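Been poking at the laundry code again this August, so I'm putting up a small gallery. The project is called Bikis, and what it does – or what I want it to do – is look at a heap of clothes, pick one thing out of it, and decide where to grab that thing so the next step has a chance. I write the perception part and most of the planner. The arm side lives in another repo and I try to stay out of it.

If you read my earlier page on the Domlow viewer, you know I spent way too long on tooling before I got anywhere near a sleeve. No regrets! The viewer lets me scrub through a recording, see the grasp width plotted under the picture, and drop a label the moment the fingers close. Before that I was labeling in a spreadsheet, and I'd get four clips in and want to go outside.

The set I'm training on right now has 1098 labeled grasps in it. Socks are way over-represented (they're quick, and I get impatient), and anything with a collar is under-represented, which shows up in the results exactly the way you'd expect. The grasp model gives each candidate point a score, the planner takes the best few, throws out the ones it can't reach, and goes with whatever's left. Pretty simple stuff. The hard part is the cloth.

Two grasps from the laundry recordings, one small item and one big one:
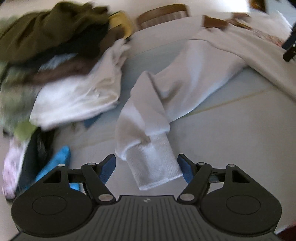

The white sock, held between the blue pads with the ribbed cuff pointing down. My label for this one is "single item, clear of pile." 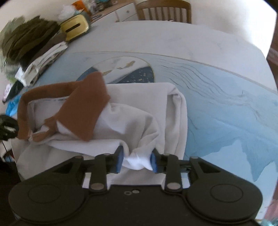
A bunched fold of the white garment with the brown collar. I label these "fold pinch," and the planner treats them as a separate class from edge grasps.

**Why not just find the corners of the garment and grab those?**

Corners are great when the garment is lying flat, and a crumpled one mostly hides them. I did try it. The corner detector was trained on neatly spread shirts, and on a heap it would happily report corners on every sharp crease. Scoring grasp points directly and looking for corners later, once the thing is hanging and gravity has done some of the work, gave me a planner that wastes a lot less time chasing wrinkles.

Okay, a few notes for anybody running the code.

The segmentation step is the slow one. It takes around 300 milliseconds per image on my desktop, and the planner sits there waiting for it. I moved it to its own process last month and the whole loop feels better, but you now have to watch the timestamps – if the mask and the gripper pose come from different moments, the grasp point lands off to the side and you'll blame the model for hours. Ask me how I know. There's a check for it now, it's called `max_skew`, and please leave it on.

Candidate count is set to 200 in the default config. You can drop it for small items without losing much. For big garments I'd leave it alone, the good points are sparse and you want the extra tries.

The width signal matters more than I thought it would. A thin layer and a thick bunch can look nearly the same from above, and how far the fingers close tells them apart pretty well. So the newer model gets the width trace along with the picture, and it quit mixing up single layers and folds nearly as often. I haven't tried it on knitwear yet. I'm a little scared of knitwear.

The file format is still the Hostberg one, version tag and all, so old recordings load fine. The Berchtold exporter is broken for anything with more than one grasp per clip and I know about it, it's on the list right after collars.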